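Usamos cookies propias y de terceros para mejorar su experiencia. Aceptar | Configurar | Rechazar

ACTA. Reunión de preparación del mercadillo, local de Stunau
Octubre de 2026

Preside Nélida Olivares. Se empieza tarde, faltaban las llaves. Acta anterior aprobada sin cambios.

1. Camisetas. Recibidas 368 de Prarkel, casi 30 con la talla mal puesta en la etiqueta. Se devuelven esta semana, Nélida llama. Las demás se doblan y van a cajas por talla. Se pide que no se apilen en el suelo como el año pasado.

2. Paquetes de regalo. Se acuerda uno por camiseta, salvo las infantiles. Discusión larga sobre si dentro o encima de la prenda. Queda: encima, y que se vea el dibujo lo mas posible.
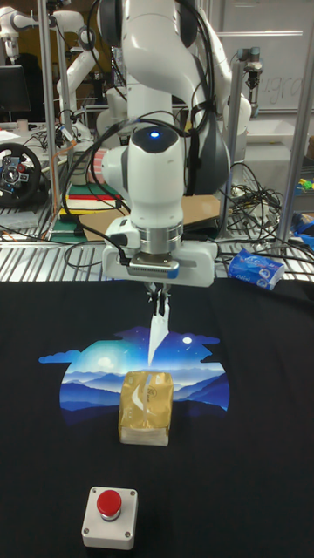
3. Mesa de muestra. Una camiseta de cada modelo, extendida y bien estirada, sin doblar. Para la negra se propone la de las montañas azules con la luna, gusta a todos menos a los de Skevside, que prefieren la lisa. Votado: va la de las montañas. El paquete dorado encima tapa parte del paisaje, se pide bajarlo un poco hacia el dobladillo. Cartel de precio a un lado, letra grande.

4. Precios. Siete euros la infantil, resto sin decidir. Crichton manda presupuesto de bolsas, si no llega se compran en la tienda de abajo.

5. Turnos. Hoja en la puerta, apuntarse ya. Faltan manos para el desmontaje!! Quien tenga furgoneta que lo diga.

6. Ruegos y preguntas. Que se arregle el enchufe del fondo. Alguien se llevo la cinta de embalar, devolverla por favor.

Se levanta la sesión. Próxima reunión, por confirmar por correo.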